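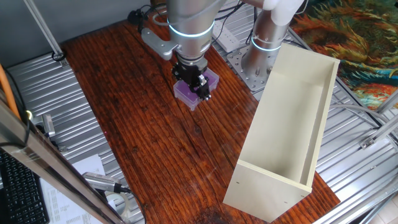 What is the best way to keep small lidded boxes together on a work table?

Put them in one larger open box with low sides, and let this box have a fixed place on the table. The larger box needs no lid of its own, and it should be long enough that the small ones can lie in one row.

Home Gallery Tables and Benches Small Storage Letters Contact

Small boxes, big box: the work table in Lotthorpe

I am collecting pictures of work tables for this gallery already for several years, and I notice that I always look first at the boxes. A table can be beautiful, but the boxes tell me more about how people work there. In February I added this short page, which is about one tabletop, one long open box and one small purple box with a lid.

The tabletop is a reddish-brown wood with a strong grain. I like such a surface very much. It is dark and glossy, and small things with a light color are easy to find on it. On my own table, which is painted gray, I have lost more screws than I want to admit. I once put a sheet of white paper under my work to help me, but the paper moves and then the screws move also.

In the first picture the small box is just above the wood, and the cream-colored box stands empty on the right side of the table. It is placed diagonally. I do the same at home, because my right hand comes to the table at an angle and a box that is straight to the edge feels to me always a little wrong. There are two small dark holes in the front edge of it, near the lower end. At my table I would use such holes for a label on a string.

About the purple color I have a small opinion. Many people buy clear boxes for everything, and then they have a shelf where each box looks the same from two meters. With a colored box I remember the color before I remember the label. My purple ones are for washers, the green ones for springs. I bought them from Avotiņš, a shop with household goods near the bus station, and when I went back for more the green was finished. So a part of my springs now lives in yellow, and this disturbs me every time.

A long box with plain walls has also one weak point - the small boxes slide when you pull it. I tried felt on the bottom, which collected dust. Then I tried a thin rubber mat, the kind which is sold for kitchen drawers, and this I can recommend. Cut it a little smaller than the floor of the box. If it is cut exactly, the corners come up.

The second picture is from the same table, with a translucent container inside the long box, toward the upper left corner. The lid is frosted, and a purple grid shows through it with a pattern of small holes or white dots. I find this kind of lid practical. It lets you see a little of the inside and it still closes.

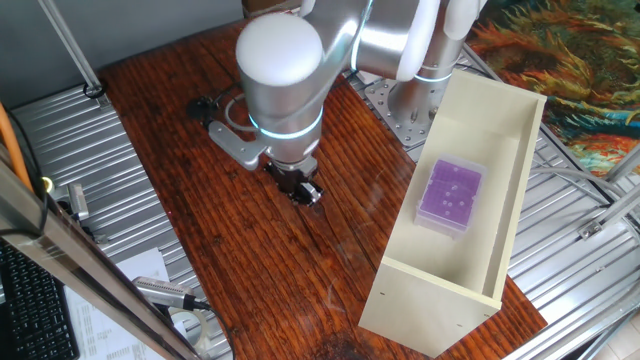

Agustina Tapia wrote to me that she would never begin in a corner. She puts the first small box in the middle and fills to both sides, so that the weight stays even when she carries the big one to the shelf. I answered that I carry mine only two times in a year, and she answered that this is exactly when it falls. She has 27 small boxes in her sewing room, all with the lid on, and she numbers them on the short side and also on the lid. The lid number is for the days when everything is open at the same time.

I tried her method for one evening. For a box which travels it is better, I agree. For a box that stays on the table I still begin in the corner, since my hand knows where the corner is.

If you have a picture of your own boxes, you can send it to me through the Contact page. Please write which things you keep inside and what you would do differently. The next page will be about the drawers in the Prelach bicycle workshop, with many oil cans.

Comments (4)

marit_b
The rubber mat is good advice, thank you. Mine smelled strongly in the beginning, I left it one week on the balcony.

Old Drawer
I use Nendik trays inside a wooden box. They fit without any mat, but the corners are round and you lose some space. I have more than 2000 buttons so I feel it.

Agustina Tapia
You forgot to write that I also put the heavy ones at the bottom!

greenspring
Is the shop near the bus station open at lunch time? I am looking for the green ones too.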